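House News from Brostine — Sweeping the Bedrooms

Dear residents and friends of the house,

Since the new floors were finished in the upstairs rooms, we receive many questions about how to keep them clean. The tiles are large, white and glossy, and they show every small thing that falls. On the old carpet a scrap of paper could stay for a week and no one would notice. Now it is seen from the corridor.

The corner between the door and the bed is the place where most of the small trash collects. People open their parcels sitting on the bed, and the paper goes down.
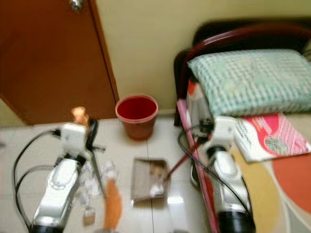

Tissue paper on the tiles, with the dustpan and the wastebasket by the wall.

Please begin with the big pieces. Crumpled tissue is light and it likes to run away from the broom, so short and slow movements are better than long ones. Put the dustpan flat on the floor first, and then bring the trash to it. Many of us do the opposite — we make a nice pile, go to look for the dustpan, and when we return the door has opened and the pile is everywhere again.

The direction is also important. Start at the wall and behind the door, then come along the side of the bed, and finish in the open part of the floor. If your room is one of the smaller ones on the Genska side, you may have to close the door completely to reach the corner behind it. Sweep with the grout lines, not across them. The lines are thin, but fine dust stays in them, and for this you can use the vacuum cleaner from the closet on the second floor. It must be returned the same day, before 7 in the evening. 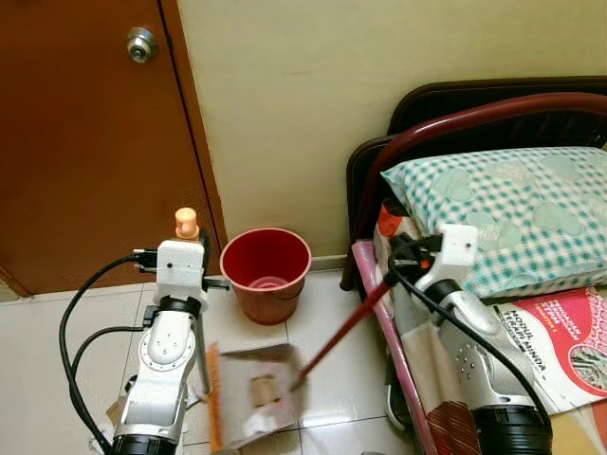

Cardboard is a different matter. Small pieces can go with the other sweepings, but boxes and large flat parts should be folded and carried down to the paper container in the yard. In the month of May last year we paid for one extra collection, because the bedroom trash bags were full of boxes, and this cost the house $80. We would prefer to spend this money on new curtains for the reading room.

When the dustpan has something in it, empty it immediately. Hold it low over the basket or bucket and tilt it slowly. If you lift it high, the light paper flies to the side and you can start again from the beginning. A few soft knocks on the rim are enough for the dust which remains.

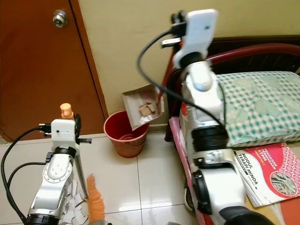
After sweeping, the floor can be washed with warm water and a very little soap. Too much soap leaves gray stripes, and on glossy tiles they are more ugly than the dust was. Please do not use the strong cleaner that is kept for the bathrooms.

We have ordered 30 new brooms with dustpans from Cliltis. They will be placed in the closets on each floor, and in the Mota building also beside the laundry room. If your broom is broken or has lost its bristles, bring it to the office and you will receive another one. The office telephone is extension 327.

The next floor check is in two weeks. It is only a friendly look — we do not open cupboards and we do not give marks.

The House Office, Brostine
February 26, 2026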